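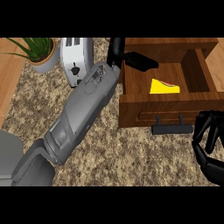

oluwaseun_obi
23/10/2018
I need advice about the floor in my living room in Rarnside. Last March we pulled up the old carpet and found wooden boards which are still good. My wife wants to sand them, I want a new carpet because the room is cold. Maybe a mix is best, a speckled carpet in beige and brown over most of the floor, and a strip of light wooden boards left open along one side. Has anyone lived with such a mix? My budget is 3,000 for everything, and Ezeani asked 500 only for the sanding.

trudy_sheehan
I have it in my hallway for years. The edge is the problem. If the fitter does not put a proper trim where carpet meets wood, it frays. Mine was done by Holtell and I had to call them back two times.

jikau89
I do not agree with Trudy. A good binding on the edge is enough, and a metal trim is cold under the feet. But please do not choose plain beige. Mottled colors hide crumbs much better. 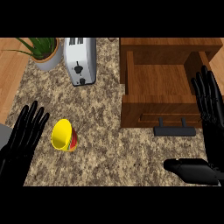

trudy_sheehan
Binding is fine in a bedroom. In a room where people walk across the edge all day, it will not last. Also ask what underlay is in the price – my first quote had none.

oluwaseun_obi
Thank you both. The underlay is 40 extra, I asked today. We still argue about the trim, but my wife accepts the brown one if I do the sanding myself.

jikau89
Then rent the machine for two days, one is too short. And close the door to the kitchen.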